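Speaker notes: Restoring the terraces at Larnik
Catinca Husar, February 25, 2019
4 min read

Slide 1. Site. Farmhouse garden on a south slope, two dry stone terraces, heavy clay. Owner is Nafula Mbwambo. Keep this under a minute.

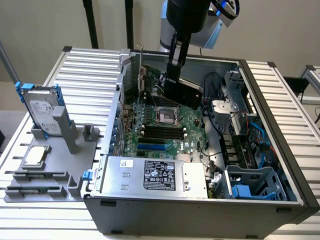

Slide 2. Drainage first. The lower wall had bulged eight inches at the center. We rebuilt it with a gravel backfill and a perforated pipe at the footing.

Slide 3. Soil. Compost dug in to spade depth on the upper terrace only. Lower bed left lean for lavender and thyme.

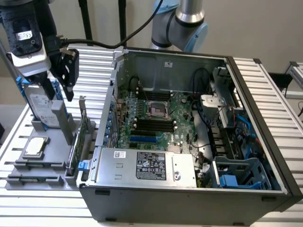
Open tower case with the CPU socket empty.

Slide 4. Planting. 50 boxwoods came out, more than 100 perennials went in. Pause for questions on blight.
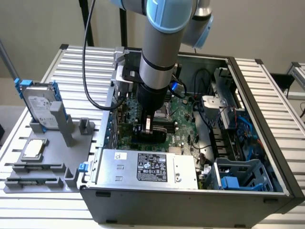 Arm and gripper over the green motherboard.

Slide 5. Upkeep. Cut grasses in late winter. Leave seed heads standing through December. Check the pipe outlet after hard rain. 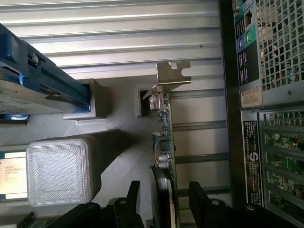

Hard drive in its blue caddy, at the bracket.

Slide 6. Plant list is on the handout.

8 shares
2 comments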